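How Do You Test a Robot Hand?

Pick up a slipper. Easy, right? You did it without thinking. Your eyes found the slipper, your arm moved to the right place, and your fingers closed with enough of a squeeze to hold on. Your brain has been practicing this kind of thing since you were a baby.

A robot has to be taught every part of that job. It also needs the right hand for it. Robot hands come in many shapes, and the people who build robots spend a lot of time trying them out to see which one works best.

What is a gripper?

A gripper is the part at the end of a robot arm that grabs things. Some grippers are very simple. The plainest kind has two flat fingers that move together and apart, like a pair of kitchen tongs. Another kind is a suction cup, which sticks to smooth things such as glass or a cardboard box. Other grippers look much more like your own hand, with several fingers and a thumb.

The more joints a hand has, the more ways it can move. But every joint also has to be controlled, and every joint is one more part that can wear out. A factory that moves boxes all day may be happy with suction cups. A robot that tidies a home has a harder job, as the things in a home are all different.

Why slippers?

Ayane Yokoyama runs gripper tests at a workshop in Ulstead. Her team has tried cups, towels, toy blocks and spoons. Lately they have been working with slippers and a shoe rack.

"A slipper is a good test," she says. "It has a hole in it, it bends in some places and stays stiff in others, and it looks different from each side. Also, a left one and a right one are not the same."

A slipper can be held by the toe, by the side or by the edge of the opening. Each way of holding it changes what the robot can do next. If the robot holds the toe, it can slide the heel onto the shelf. If it holds the heel, its hand might bump into the back of the rack. 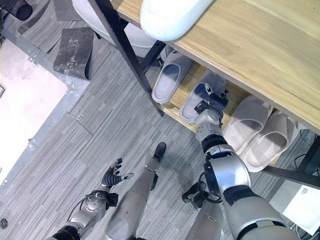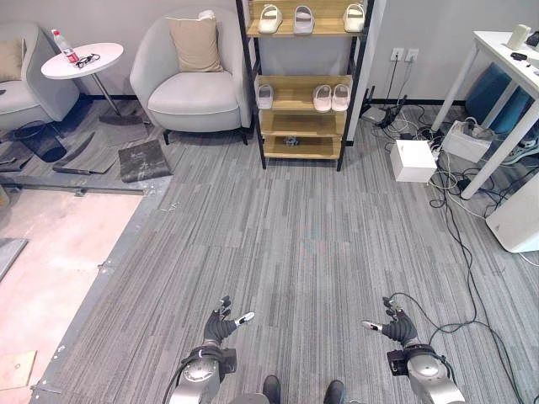
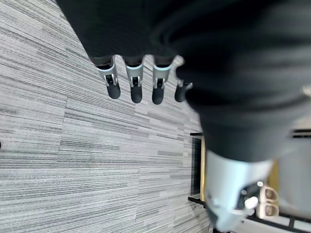
Fingers are only half of the test, and the other half is the cameras. A robot can have a camera in its head and another one near its wrist. The head camera is good for finding things. It can take in a whole room at once, with the rack against the back wall and the armchairs next to it. But when the robot reaches out, its own arm can get in the way of that view. The wrist camera rides along with the hand, so it stays close to the fingers. In the wrist picture you can look at the silver joints on the fingers and the black tips below them. What you can't get from that picture is much idea of the room. Each camera misses something the other one catches, and so Ayane's team tests them alone and then together.

How a test works

A good test has to be fair. You may have done a fair test in science class, where you change one thing and keep the rest the same. Robot tests follow the same rule.

First, the team picks one job. For example: take one slipper from the lower shelf and put it down next to its partner.

Next, they choose what to compare. It might be two kinds of fingertip, or two kinds of gripper, or one camera against two. They never change the fingertip and the camera on the same run. If they did, and the robot got better, they would not know which change had helped.

Then they run the job again and again. For the last fingertip test, the robot did 154 tries with each kind. That sounds like a lot, but one good try could be luck, and one bad try could be bad luck. Many tries give a clearer answer.

Takumi Ogura writes down what happens each time. He has 3 marks he can give: held, slipped or missed. "Held" means the slipper got to the right place. "Slipped" means the hand got it and then lost it. "Missed" means the fingers closed on air.

With hard, smooth fingertips, the slipper slipped on 28 tries. With softer, rubbery ones, it slipped on 9. The soft tips were better at holding on, but they got dusty and had to be wiped clean between runs – hard tips did not.

What is a controller?

A controller is the part that tells the motors what to do. You can think of it as the link between "I want that slipper" and fingers that bend. Sometimes a person steers the robot, moving their own hands while the robot copies them. Sometimes a computer program does the steering.

Controllers get compared too. A fast one might knock a slipper off the shelf. A slow one might be gentle but take so long that you would rather do the job yourself. Chiyo Koyama works on this part in Ulstead. She says the hardest thing is knowing when to stop squeezing. A stiff sole and a soft strap need different amounts of push, and they can both be part of the same slipper.

Try it yourself

You can do a gripper test at home. You will need a pair of kitchen tongs, a thick winter glove, a slipper and a low shelf.

1. Put the slipper on the floor in front of the shelf.
2. Move it to the shelf with your bare hand. Do this ten times and write down how many times you dropped it.
3. Do it ten more times with the glove on.
4. Do it ten more times with the tongs.
5. Now close one eye and do the tongs again.

Start with the slipper in the same spot every time. Which gripper was best? Did closing one eye change anything?

Words to know

Gripper: the part of a robot that grabs things.

Joint: a place where two parts meet and can bend. Your knuckles are joints.

Controller: the part that tells the robot's motors how to move.

Fair test: a test where only one thing is changed at a time.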